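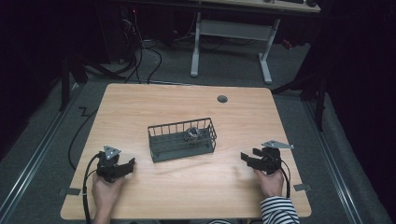 One of the teaching tables at Borine, with a wire basket and two hand-held grippers.

A Saturday visit at Borine

I work in the packing department of a mail order company, and in September our works council was invited to visit Borine. Four of us went by train. We were curious and also a little worried, because our own management talks about robots more and more, and we wanted to hear from people who already live with this.

Borine prepares small orders for shops: household things, spare parts, gifts. There are 85 people in the building and the shelves hold 923 different articles. Lorenz Leitner, the shift manager, met us at the gate at ten o'clock and gave us yellow vests. He walks very fast and we had some trouble to follow him on the stairs.

The packing hall

First we saw the hall. Two robot lines, which the workers call Wania and Liem, take articles out of baskets and put them in boxes. On a normal day they do 700 boxes together. The rest is still packed by hand, mostly soft or fragile articles and everything with a strange shape.

I talked for a while with Garba Onuoha, who packed by hand for many years and now looks after Wania. He told me his back is better, but he misses the talking. Before, six people stood at one long bench. Now he is alone with two screens, and his colleagues are at the other end of the hall. He asked for a shared break time for both lines and got it after some months. I wrote this down for our own negotiations.

The noise is lower than I expected. The light in the hall is not good.

The teaching room

After coffee we went up to the second floor. The room has gray carpet and black curtains at the sides, and the tables are of light wood. In this room the packers show the movements which the robots should learn later. They hold one black gripper in each hand and work with these in place of their fingers. A basket stands in the middle, with a small shiny piece of metal inside on the table we looked at, and pieces of gray tape are stuck on the table top.

Melur Santoso is responsible for the room. She was a packer too, and she insists that only people from the hall do this work, since they know how an article wants to be held. One movement is repeated many times. For one kind of tin lid they made 839 recordings before the line could take it without help. I asked if this is boring. She said yes, after lunch especially, and so a turn is never longer than one hour.

I was allowed to try the grippers without an article. Each one ends in two flat black pads that stand opposite each other. My hands wanted to close too early every time – with fingers you feel the thing, with pads you must look. After ten minutes my wrists were tired. Dewanti Jugah from our group did much better than me.

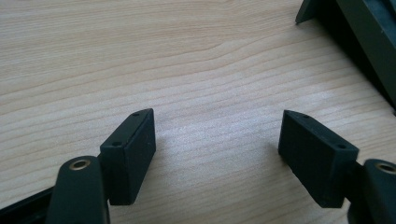 What the workers told us

At the end we sat in the canteen with Pichit Nakpan from the employee side. No contract was ended when the lines came, he said, but people who retired were not always replaced, and we should watch this point at home. Packers who teach get a higher pay group for these hours. The agreement for this is called Orkalness, after the hotel where they negotiated it, and it took around two years.

He was less happy about the recordings. At first it was not clear how long they are kept and if a manager can see who was slow. Now they are stored without names. His advice was to write this in the contract before the first table is set up.

We took the train at four. Dewanti will bring a copy of the agreement to our next meeting, and colleagues who want to read it before can ask at the works council office.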